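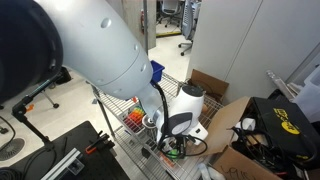
Cables should be in the planning scene

Nabil Mansour

Most arm control stacks I have reviewed treat the robot as a chain of rigid links and the cable as somebody else's problem. The planner checks link meshes against the world model, reports a collision-free path, and hands it over. The cable, which can swing wider than the wrist it serves, is absent from the check.

I think this is a software fault and should be filed as one. The usual answer is mechanical: shorter loops, more clips, a better dress pack. Those help on a production cell where the tool never changes. On a development bench the gripper comes off twice a week, and the cable goes back on with whatever slack the person holding the wrench prefers.

When Omar Nseir and I went through the stop logs for the Lindar planner in August, we pulled 300 halted motions. Of those, 59 were tagged "unexpected external force" with no link near any modeled object. We replayed them with a crude cable model, 2 capsules fixed to the wrist frame and inflated to cover the loop. Most of the replays showed a capsule touching a shelf post or a box flap. The force threshold had done its job. The planner had never been given the information.

The objection I hear most, and Yiğit Uçar makes it well, is that a capsule is a bad model of a cable. It is. It is too fat in most poses and it blocks reaches that would have been fine. He would prefer a simulated rod with bending stiffness. I would too, but it has to be identified again after every tool change, and it costs planning time on every query. A conservative shape that someone can edit in a text file will be kept current. A rod model with six parameters will go stale by the second gripper.

Wire shelving deserves a mention. Depth cameras return it as noise, and many filters remove it as noise. Fuvus drops thin structure by default, and I would turn that off before touching anything else.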